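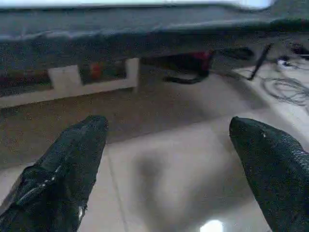
News Health Nutrition Fitness Sleep Contact

Health > Nutrition > News

Magnesium drink mixes sold for better sleep did no more than a flavored placebo in a small trial run by the Kettani Clinic, according to results the clinic released in November.

The trial followed 51 adults who said they had trouble falling asleep at least three nights a week. Half of the group took a magnesium powder stirred into water before bed. The others took a powder with the same lemon taste and no magnesium in it. Neither the participants nor the staff who collected the sleep diaries knew who had which.

Both groups reported falling asleep a little faster by the end. The difference between them was 2 minutes, too small to mean anything in a study of this size.

"People slept better on both powders," said Ravindra Grewal, the dietitian who led the work. "They were also going to bed at the same time every night, as we had asked them to. I would look at that first."

The powder used in the trial was Dadomby, which is sold in tubs and single packets. The maker supplied the product but did not pay for the study. A company spokesperson said the trial was short and that many customers take the drink for months before they decide whether to keep buying it.

Magnesium is found in nuts, beans, whole grains and leafy greens. Some people do run low, including heavy drinkers and people with certain bowel conditions, and a doctor may tell them to take a supplement. Grewal said the results do not apply to them. People with known low magnesium were kept out of the trial, as was anyone with kidney disease, who can have trouble clearing the extra mineral.

The clinic also asked participants to do a short stretching routine at home in the evening, and most of them kept it up. The routine uses a seat and nothing else. A one-piece plastic chair will do if the legs are sound, and the leaflet says to turn it over first and look at where the legs join the underside of the seat. Cracks tend to start there. Anyone who feels unsteady is told to do the stretches sitting down.

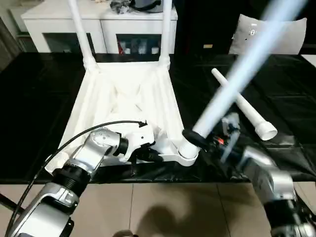 Side effects were mild. A few people in the magnesium group had loose stools in the first week, and one stopped taking the powder for that reason.

A larger trial is planned with the Kimirlow sleep center. It will enroll 809 adults and run for 90 days, with wrist monitors used alongside the diaries. Recruitment is expected to open in the spring, and the powder will be a plain one made up by the center's own pharmacy.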